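打印本页　｜　用电子邮件发送给朋友

想给社区办一场手偶综艺之夜，开场怎么才热闹？

发帖：Sarmīte Rimkutė

各位好！我们几个老朋友迷上手偶好多年了，这回终于借到了 Skustunero 小剧场，八月演一晚上，我高兴得好几天没睡踏实！打算照老式电视综艺的路子来：有主持偶，有唱歌的，有讲冷笑话的，中间穿插假广告，最后全体上台大合唱。

现在卡在开场上。我写了3个版本，第一个是主持偶从幕布底下慢慢冒出来，正经八百地问好；第二个是还没开演，两个偶就在台口吵架；第三个是先放音乐，全体露一下脸再散开。朋友们各投各的票，谁也说服不了谁。观众里孩子和老人都有，孩子坐前排，老人多半坐在后面。

另外还想请教两件事：对白是现场说好，还是提前录好对口型好？主持偶（一只叫 Trudier 的绿鹅，脾气很大，我特别爱它）要不要跟台下聊天？我怕孩子们一喊起来就收不住了。

任何经验都欢迎，哪怕是翻车的经验！
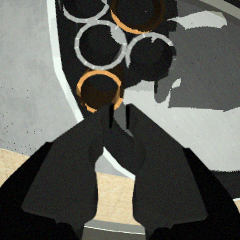 Jaanus Lūse

选第二个，吵架那个！一开口就有冲突，孩子马上安静下来听，老人也爱看斗嘴。不过别吵太久，我的习惯是四句话以内必须出一个笑点，然后主持偶冲上来把两个都轰下去，音乐这时候进，全体露脸也就顺带做了。这样你第二版和第三版都用上了，朋友们也不用再投票啦。

对白我强烈建议现场说。录音的口型再准，观众笑得久一点，下一句就被盖过去了，你在底下举着偶干着急，一点办法没有。现场说的话，等笑声落下去再接，节奏是你的。唱歌可以放伴奏带，人声还是自己来，跑调也好玩，真的，跑调的大合唱我看一次乐一次。

跟台下聊天当然要聊！脾气大的主持偶最适合干这个。给 Trudier 准备一句固定的口头禅，专门用来收场，比如“鹅说完了！”，喊完灯就暗一下，接下一个节目。开场先带孩子们练两遍，他们自己会跟着喊，喊完就知道该看下一段了。我们用这个办法带过特别闹的一场，效果好得出乎意料。

再啰嗦一点技术上的：

嘴型别每个字都张，跟着重音张就够了，张得太密像在嚼东西。

眼睛要看着前排，手腕稍微往下压。新手十个有九个让偶看天花板。

手臂会酸！排练时按整段时间举，别举一会儿就放下来。把特别累的节目拆开，中间塞个假广告让人换手。

祝演出成功，绿鹅万岁！

Stankevičius

我觉得第一个也行。经典。1953年的老节目不也是那样开场的嘛，慢慢冒出来，大家鼓掌。

录音省事，我们那回全录的，没出什么问题，就是有一段放错了顺序，青蛙用奶奶的声音唱了半首歌。观众以为是故意的，笑疯了。

Flotport

插一句关于假广告的，这个我最有兴趣！假广告千万要短，而且要卖一样根本没用的东西：给蜗牛穿的雨鞋、只能装一粒米的饭盒，越认真推销越好笑。最妙的是让同一个推销偶每次都回来，价钱一次比一次离谱，第一次卖4块，后来卖1775块，到大合唱的时候他还在台角喊“最后一双”。孩子们记性好得很，第二次看见他出来就开始笑了。

开场我跟 Jaanus 一票，吵架。让他们吵谁站中间，老人小孩都懂。

发帖人补充（Sarmīte Rimkutė）

太感谢大家了！星期三晚上我们照着吵架版排了一遍，我笑得把偶都举歪了。口头禅定了“鹅说完了”，蜗牛雨鞋也收下了，Flotport 你不介意吧？对白现场说，只有火车进站的声音用录音。大合唱的歌还没选好，要调子好记、老人也会唱的，有主意的请接着往下写！

打印本页　｜　用电子邮件发送给朋友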